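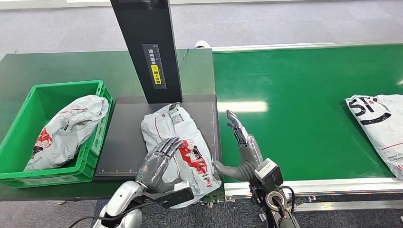
How do you stop a parcel label from failing to scan? Stick it on the flattest part of the bag, away from the seams and folds, and smooth it down before the bag goes anywhere near the platform.

The packing bench at Zutstead

White courier bag with red stripes, on the dark grey measuring platform. The printed label with the barcode is near the top edge. Soft bags like this crumple easily, so we press them flat before reading off a size.

Ruler markings run along the bottom edge and one side of the platform, and there is another scale on the black post at the back – handy for anything bulky.

Green slotted crate, left of the platform, with another white bag in it. We bought 8 crates from Lubis in October and they stack well when empty.

The work table is dark green. Hòa Diệp set out the bench and wrote the packing notes for it. On a busy day around 381 parcels cross it, most of them clothes and small household things.

Page last changed 22 Aug 2019. Bag sizes and label stock are on the Bimix page.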